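The Treaty in the Drawer

June 11, 2020

Foreign ministers love a signing ceremony. There are flags, there is a heavy pen, and afterward there is lunch. What they love a good deal less is the letter that arrives some years later asking whether anyone has done the thing they signed.

I have been thinking about this since reading the comments from Geneva and Washington on New START, the last treaty standing between the United States and Russia on long-range nuclear weapons. It runs out next February unless the two presidents agree to extend it. Extending it takes no new text and no new lunch. The treaty itself allows up to five more years. Moscow has said it is willing. Washington says it would like China at the table first, and China, whose arsenal is a small fraction of the other two, has said no thank you in several polite ways and one or two less polite ones.

So we wait. Our study group put the question to its members last month (by email, like everything this spring) and got 81 replies, more than I expected from a list that can't agree on a meeting time. Most wanted the extension. Yaowalak Jitpraphai wrote that an agreement you already have is worth two you plan to announce. Vichien Panyasiri, our resident pessimist, replied that he would believe in a three-way deal when he saw three chairs.

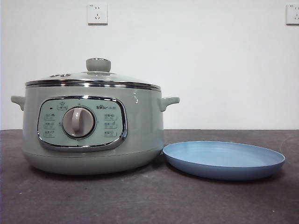 Electric cooking pot and blue plate on a dark gray tabletop.

The argument for holding out goes like this. The treaty leaves out short-range weapons, it leaves out some of the newer Russian systems, and it leaves out Beijing. All true. It is also true that my homeowner's policy leaves out floods, and I have not canceled it to teach the river a lesson.

What would go missing first is the dull part. Under New START each side may send inspectors to the other's bases up to 18 times a year, and the two trade a steady stream of notices about what has been moved, built or scrapped. The visits have been on hold since the virus arrived, but the notices still go back and forth. Nobody makes a movie about a notice. Still, I would take a drawer full of them over one good speech about strength, and we have had quite a few of those speeches this year.

Ketsara Rattanakul has written a plain four-page guide to the treaty and its limits, and it is the best thing we have put out in a while. She has also drafted a letter to senators, which you are free to copy, shorten or make angrier. We mailed 300 copies of the guide to members without email. If yours hasn't come, write to the Mevcombe office and we will send another.

Our next discussion will be by phone again. Nattawut Mahawong is hosting and has asked everyone to please learn where the mute button is – he was looking at no one in particular, this being a phone call, but I felt it. The reading is Ketsara's guide and the text of the treaty, without the annexes unless you are having trouble sleeping.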